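Home Jobs Departments Community Board Contact

Kitchen Lead and Prep Cooks Wanted, Hornwood Community Meals
Posted August 2025 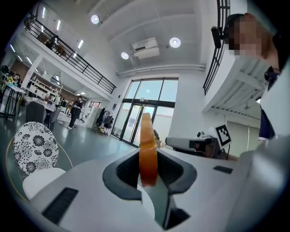

Ott Ots wrote in under our last notice to ask whether the kitchen lead position is year-round or ends with the school term. It is year-round. Ott also asked if someone coming from a restaurant would be bored by the work. That depends on the person. The menu is simple and repeats on a four-week cycle, but the volume is high and the delivery times don't move.

Hornwood Community Meals cooks and delivers hot lunches to older adults and people recovering at home in the Hornwood area. We send out 256 lunches every weekday from one kitchen on Nundel Road. We are hiring for 4 positions: one kitchen lead and three prep cooks. All of them are paid jobs with set hours.

KITCHEN LEAD (full time)

You run the kitchen from the first delivery of produce until the last tray leaves the dock. You write the prep list the afternoon before, assign stations, check temperatures and sign the log. You also cook. The lead who only stands at the pass won't get far here, as the line is short and everyone on it has a station.

Hours are 5:30 a.m. to 2:00 p.m. on weekdays. There is no evening or weekend work except for the holiday meal in December, when we cook one extra day and pay overtime for it.

What you will do:

Plan daily production from the menu and the route counts
Cook main dishes in batches and hold them at safe temperature
Prepare low-sodium, soft and diabetic-friendly versions of each meal
Place produce and dry goods orders twice a week
Keep the cooling and reheating logs ready for inspection
Train new prep cooks during their first month
Talk with the route office when a client's diet changes

What you need:

Three years of paid cooking experience, with at least one of them in a school, hospital, care home or other large kitchen
A current food protection manager certificate, or the ability to get one within 60 days of starting. We pay the test fee.
Able to lift 50 pounds and stand for most of a shift
Able to read and write English well enough to keep the logs. Other languages are welcome in the kitchen and several are spoken there already.

PREP COOKS (three positions, part time)

Two of the positions are mornings, 6:00 to 11:00. The third is packing and cleanup, 9:00 to 2:00. Tell us which one you want when you apply. If you could work either, say so, and we will ask you again at the interview.

Prep cooks wash, peel and cut vegetables, portion meat, mix sauces from the recipe cards, fill and seal trays, and load the insulated carriers. The packing cook also runs the dish machine and closes down the kitchen. You don't need experience for any of these. You do need to be on time. The first vans leave at 10:15, and a late start in the kitchen means a late lunch for somebody at the far end of the route.

A food handler card is required by the end of your second week. The class is online, takes one afternoon, and you are paid for the time.

ABOUT THE KITCHEN

We moved into the Nundel Road building after many years in a church basement. There are two tilt skillets, a double convection oven, a steam kettle and a walk-in cooler large enough to hold three days of produce. The floor was redone last winter. The air conditioning works in the packing room but is weak on the cooking side, and it does get hot in summer. We run fans and take an extra break on the worst days.

The kitchen is on the 3 bus line, and the first bus arrives before the morning shift begins. There is free parking behind the building – enter from the alley, as the front gate stays locked until 8:00.

PAY AND BENEFITS

Kitchen lead: $27.50 an hour, reviewed after six months.
Prep cooks: $19.00 an hour to start, $20.25 after 90 days.

Full-time staff get health and dental coverage after 30 days, 12 paid days off in the first year, and the major holidays. Part-time staff earn sick time from the first day and one week of paid vacation after a year. Everyone eats lunch on shift at no charge. Nonslip shoes are covered up to $70 a year. Aprons and coats are provided and washed for you.

HOW TO APPLY

Fill out the short form at the front desk or mail us a letter with your work history. Please put job number 2758 at the top. A resume is fine but not required for the prep cook jobs. For the kitchen lead position, include the names of two people who have worked with you in a kitchen and how to reach them.

We read applications as they come in and will keep the posting up until all positions are filled. Interviews take half an hour. Kitchen lead candidates will be asked back for a paid four-hour working shift, where you cook one main dish from our cards alongside the current crew – bring closed shoes and something to tie back long hair.

A background check is done after an offer is made. A past conviction does not rule you out by itself, and you will have a chance to talk with us about it first.

If you need a change in the interview setup or the application form because of a disability, or would like an interpreter, tell the front desk when you drop off the form. The desk is open 8:30 to 3:30 on weekdays.

14 shares 3 comments

Get new job postings by email. Enter your address to subscribe. You can unsubscribe at any time.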